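Evaluation of the Votia hand-held gripper kit
Progress report no. 2
24 Jan 2018
Prepared by Riet Van der Linden for Doina Radulović, Espiritu program office

Where we are

The kit review is on schedule and inside its budget. Setup and operator training are finished, the household appliance tasks are well under way, and the wear checks have started. The written recommendation on whether Espiritu should buy the kit for the Fluniscombe and Trorness sites is still due in July.

Nothing in this period needs a decision from you apart from the spare pads, covered under Costs.

What was delivered

Votia supplied one full kit: a pair of hand-held grippers, marker cubes, a carrying case, the recording software and a license for the length of the review. The right gripper arrived with a loose trigger spring. Votia sent a replacement and we fitted it ourselves with the tool in the case. The printed manual covers an older version of the software, so we have been working from the online one. I have asked Votia for an updated print copy and have not received it.

Work this period

Most of the sessions went into the microwave task set. We picked a microwave for the same reasons given in the proposal: it has a door, a cavity with little room in it, and parts that come out. Operators work through short tasks such as opening and closing the door, handling the turntable plate, and holding thin or flexible items near the opening.

Thin sheet was added to the plan after the first report, at the request of Trorness. Their people handle a lot of clear film and wanted to know if the ribbed black pads would grip it without creasing it.

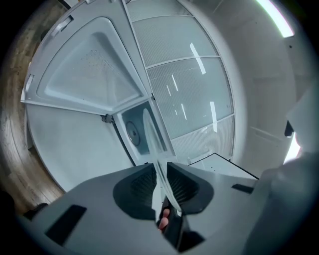 Grip on film is good as long as the operator closes the jaws slowly. Closing fast tends to push the sheet out of line, and the operator then has to let go and start over. All of our operators picked this up during their first session. Creasing has been minor. The bigger complaint is the width of the housing, which gets in the way close to a hinge or a door edge. Operators work around it by turning the wrist, and two of them reported a sore forearm after a long session. We now stop for a break every 60 minutes.

Two-handed work has gone better than I expected. The glass plate is heavy for its thickness and has a smooth rim, and I had put it down in the risk table as the item most likely to get broken. We have not lost one yet -- there is a spare on the shelf if we do. Operators found it easiest to take the near side of the rim with both grippers before moving the plate anywhere. 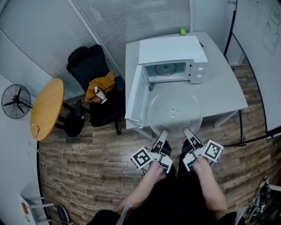
Microwave task set: glass turntable plate held at the near rim with both grippers.

Usable recordings

Recordings are checked the same day. Roughly 10 percent have been thrown out, nearly all of them because a marker cube was hidden from the head camera for too long. Votia's support desk suggested keeping the elbows lower. That helped with the plate tasks and made little difference inside the cavity.

The software stopped responding twice when the disk was close to full. It gave no warning either time, and in one case we lost a morning's files. We have since moved copying to the lunch break and the end of the day.

Wear

The pads show light polishing on the ribs and no tearing. The trigger on the left gripper has a little more play than it did at delivery. It has not affected the work so far, and we will measure it again at the end of the next period.

Costs

Spending is in line with the plan. The one item not in the original budget is a set of spare pads. Votia quotes a delivery time of 19 days, and I would like to order now so that a torn pad does not stop the work. The money can come from the repair line, which has barely been touched. Please confirm by reply.

Next period

-- Finish the microwave task set, including the repeat runs on film.
-- Start the drawer and cabinet tasks.
-- Have an operator from Fluniscombe use the kit with only the manual for help.
-- Ask Votia for a price on a narrower housing, which their sales contact says is in development.

The session log and the list of rejected recordings are in the shared folder.

R. Van der Linden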